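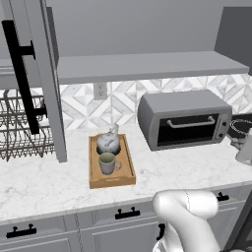 Musier arm – gallery
Zircombe shared workshop, bench two
Page updated Wednesday, June 1, 2022

Musier is a tabletop arm being built by Bindu Poduval, Witold Piątek and me, Léonie Lacroix. The aim is modest: an arm at the front of a kitchen counter that can lift a mug off a tray and put it down somewhere else. We work on it on club evenings at Zircombe and at home in between, and the work is split between a simulated kitchen and the metal and plastic on the bench.

The simulated kitchen
Marble counter, light grey cabinets with black handles, patterned tile behind. The arm is at the front of the counter, just below the lip. Witold set up the room and Bindu looks after the arm model.

The tray
A wooden serving tray with raised rims, teapot to the back and mug to the front. The rims matter because a low approach with the gripper will catch on one before it gets to the mug. We now come in from higher up and drop straight down the last part.

The mug
Light grey outside, green inside, handle to the right. The current grasp goes for the body and ignores the handle. Geetha Rao wants us to try the handle as well, and that is on the list for October.

The teapot
For now it is only something to avoid. The handle goes over the top, so in the collision model we wrapped the whole pot in one plain box, handle included. It wastes a bit of space but the planner is much quicker with it.

The cabinet door
The upper door on the left is open, with the dish rack behind it. With the door out like that the arm has less room on that side. Bindu's first paths all went left and had to be thrown away. The door now has its own keep-out zone, a bit larger than the door.

The toaster oven
It stands to the right of the tray, turned a little. We don't use it yet. Pavithra Kandasamy has asked for a door-opening task and the bar handle would suit one, but the wrist on the real arm is not strong enough.

Runs so far
2638 logged, all in simulation. The log numbers go up to 3001 as a batch was deleted by mistake and we did not renumber. Each run is stopped after 200 steps if the mug is still on the tray.

On the bench
The base is bolted to a steel plate and the shoulder turns freely. The elbow is apart again – the bearing seat was printed too tight and Witold is sanding it out. The wiring loom has 16 connectors, all labelled at both ends after the trouble we had on the Thampi arm last year.

Still to do
Refit the elbow. Replace the shoulder cable, which rubs on the plate when the arm is folded. Measure Geetha's counter in Ekham, where the arm will be tried first, and change the height in the simulator to match. Order more M3 inserts.

Files
The collision boxes and the printed parts are in the Musier folder on the workshop computer. Please copy them before changing anything. The elbow drawing in there is the old one until Witold has finished with the bearing seat.

Text by Léonie Lacroix. Simulator work by Witold Piątek and Bindu Poduval.

Back to projects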